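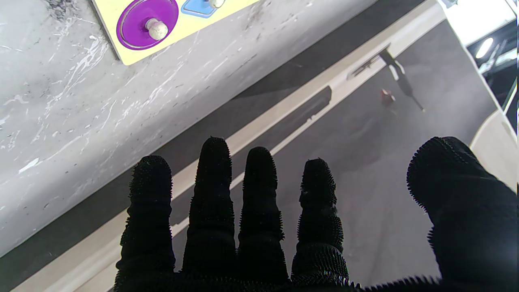

Kimaro: a data card for wooden shape puzzles

Hello, and thanks for opening the README first (I never do). Kimaro is my list of wooden shape-sorting boards, the sort with a little knob on each piece, along with the colours, the layout of the board and what's gone missing. I started it because I kept buying second-hand puzzles and getting them home to find the heart belonged to some other set. Now I check the list before I hand over any money, and I thought other people might like to do the same!

What's in the folder

boards.csv has one row per board, 23 of them at the moment.
pieces.csv has one row per piece, joined to the first file by board_id.
swaps.txt is my running list of spares and wants, and it's a mess.

Version 2 added the knob columns. If you've got scripts that read the old pieces file, they'll need a small tweak, sorry.

How I write down a board

I turn the board so the long side faces me, then go left to right, starting with the row furthest away. Every position gets a colour and a shape, even if there's no piece in it. That last bit matters a lot with boards where the bottom of the recess is coloured too, as you can still tell what ought to live there.

The board I use to explain all this is filed under Dorkano, which is only my nickname for it. It's pale natural wood with twelve positions, three rows of four. The middle row goes red square, purple triangle, green hexagon, orange-red rectangle. The bottom row is yellow trapezoid, orange-red oval, red heart, blue semicircle. The star and the pentagon go next to each other in the top row, and I always do those last when I'm putting it back together, partly out of habit and partly as they're my two favourites. 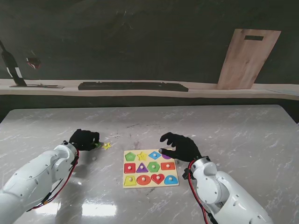
Then I fill in the state column, which can be "in", "out" or "lost". Out means the piece is off the board but I know where it is, so a yellow star lying on the table next to its board is out and the yellow star position stays in the file as normal. Please don't put lost until you've looked under the sofa. I've had to change three rows back already.

Colour names

Plain words only. I tried to be clever with shades early on and ended up with salmon, brick and tomato for what I'm fairly sure was the same paint. Orange-red is allowed, as some ovals and rectangles really do sit between the two and I got fed up of arguing with myself about it. Purple covers violet. Blue covers everything from sky to navy.

Shape names

Diamond, not rhombus. Semicircle, not half moon. If a shape has rounded sides and you can't decide between circle and oval, put "rounded" and leave a note, and I'll have a look when I next tidy the file.

Known gaps

15 boards have every piece recorded and the rest are patchy. The Staltmont ones are the worst, all bought in a single box with the pieces jumbled together. I haven't measured knobs on any of the Ziter boards yet either, so those cells are blank.

Sending me a board

Copy an existing row, change what needs changing and send the file over. I add new ones in a batch, usually in June when the jumble sales get going.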